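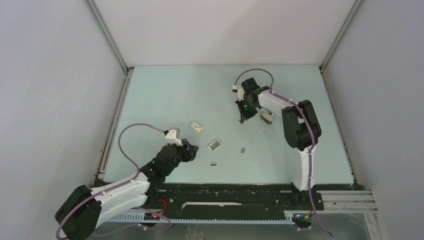
Recording pick-and-hold demonstrations with two arms

This page covers the recording of short demonstrations on a two-arm bench cell for later use as training examples. It assumes the arms are already homed, the cameras are already calibrated and the recorder starts without errors. If any of these is not the case, see the Sukley setup notes first.

The task used throughout is a simple one. Each arm reaches for a small item on the tabletop, closes on it, lifts it clear and sets it down again. The items are small and flat, and they lie close to the surface. Most of the difficulty in the task comes from that.

What you need

– Two arms on the front rail, each with a parallel gripper
– One fixed camera looking down into the enclosure
– One wrist camera per arm
– The Ojo recorder, set to write all streams against a single clock
– A tray of small items of mixed size, colour and finish
– A notebook, or the operator sheet

Step 1. Check the cables

Move each arm by hand through its full reach before applying power. The cable to the gripper needs enough slack to form a loop at the wrist when the arm is folded, and it must not go tight when the arm is stretched out. If a clip has slipped along the link, push it back and repeat the check. A tight cable pulls on the wrist joint, and the recorded joint positions will then lag behind the commanded ones by an amount that varies with pose. Tanvir Dewan lost a full Saturday of recordings to this.

Step 2. Wipe the tabletop

Remove dust and loose scraps. Permanent marks and scuffs can stay. A model trained on a spotless surface tends to treat every later scratch as something to pick up, so there is no benefit in replacing the top between sessions.

Step 3. Lay out the items

Place a few items within reach of both arms, with at least a finger's width between neighbours. Vary the angle of each. Flat cards should not be set square to the table edge every time. Place at least one item where only the left arm can reach it comfortably, and one where only the right arm can.

Do not use the same layout for more than one episode. Grekinau, the script that proposes layouts, can be used if the operators are falling into habits. Anwara Kodikara compared hand-placed layouts with scripted ones and found that people avoid the back corners.

Step 4. Check the wrist views

Open both wrist streams side by side. In each one, both fingertips should be visible with the jaws fully open, and the gap between them should be unobstructed. Bring the gripper down over an item and confirm that it stays in view until the fingers are nearly touching the surface.
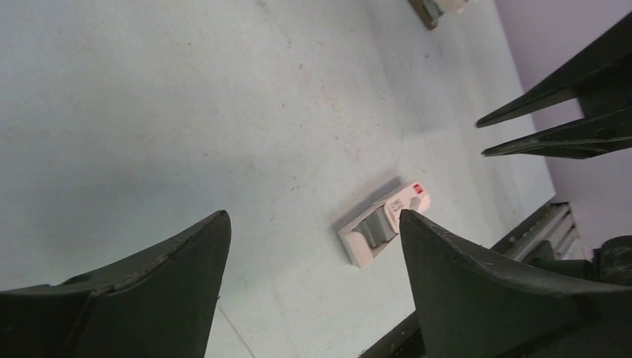 Exposure should be locked at this point. Pale items on a pale surface are the hardest case, and automatic exposure makes them worse by brightening and darkening as the dark fingers move in and out of view. Set the level by hand so that the shadow beside a white item can still be made out. The shadow is often the best cue to where the edge lies.

It is normal for the other arm to enter the picture. Leave those episodes in. The model has to learn which gripper it is looking through, and it cannot do so from recordings in which the second arm is always parked.

Step 5. Record

1. Bring both arms to the start pose.
2. Start the recorder and wait for the tone.
3. Move one arm to its item. Approach from above and slow down over the last part of the descent.
4. Close the gripper. Hold for one second before lifting.
5. Lift, hold, lower, release.
6. Repeat with the other arm, or run both together if the layout allows it.
7. Return to the start pose and stop the recorder.

A missed grasp should be kept if the operator corrects it within the same episode. Mark it R on the sheet. If the operator gives up, mark it F. Failed episodes go to a separate folder and are not deleted.

Step 6. Review

Play back every tenth episode at normal speed. Look for dropped images, a frozen wrist stream, or a jump in the joint trace. In the January batch we recorded 423 episodes, and 41 were withdrawn at review, nearly all for a frozen stream on one side. Restarting the recorder after every 100 episodes removed the fault, although Karthik Navaratnam has not yet found the cause.

How many episodes

For a single task with mixed items, 300 accepted episodes is a sensible first target. Below that, the trained policy reaches the right area but closes too early on thin items. Adding more episodes of the same kind helps less than adding new items, and new items help less when they all share one colour.

Known problems

Gripper closes beside the item: the wrist camera has moved on its bracket. Recalibrate, then discard everything since the last good check.

Arms hesitate when near each other: the keep-out distance in Wovudier is set too wide. Reduce it in small steps with the speed limit on.

Shiny metal pieces slip on lifting: clean the fingertips first. If the slip continues, worn edges are the likely cause. Harvey Bélanger keeps the spare finger sets and the fitting jig.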